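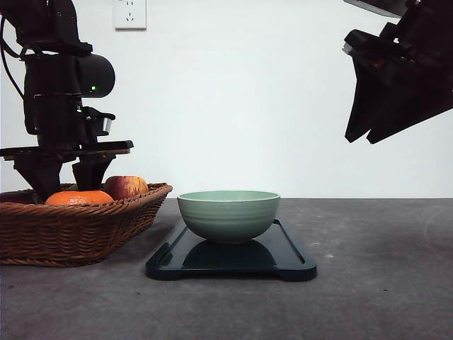 Issue 109

Wicker, bowls and other November chores

I spent most of last month getting the kitchen ready for company, so this issue is all the small stuff I scribbled on the back of the grocery list.

First, baskets! Wicker dries out something awful once the furnace kicks on. Take yours outside, knock the crumbs loose, and go over it with a soft paintbrush and barely soapy water. Let it dry in the shade for a day. If a strand has popped up, dampen it, tuck it back under its neighbor and hold it with a clothespin overnight.

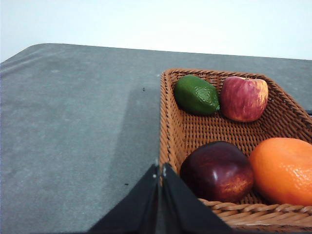 Basket on a gray tabletop.

Tullio Gentile wrote in from Piltau to ask how I get candle wax off a table cover. Ice cubes in a sandwich bag, Tullio, then an old library card (mine's from Carnegie and long expired). Go slow and try a corner first.

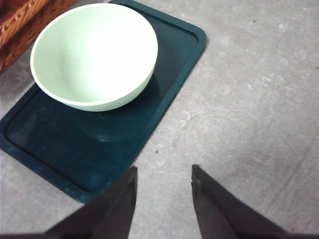

Mint-green bowl, dark teal tray.

Trays like this get that greasy film no matter what I do. I mix 2 spoonfuls of baking soda with a little dish soap, rub it around with a wet rag, and rinse. Skip the scouring pad on plastic, you'll see every scratch by suppertime.

For tea rings inside a bowl or mug I use the same paste and leave it on for 25 minutes while I do something more fun.
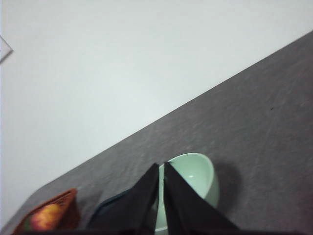

Oh, and stacking! I put a paper coffee filter between my good bowls now, after chipping two rims in one week (I was so mad). A folded napkin works if you're out of filters, and so does felt from the craft store.

Next issue: squeaky drawers, and what to do with all those jar lids.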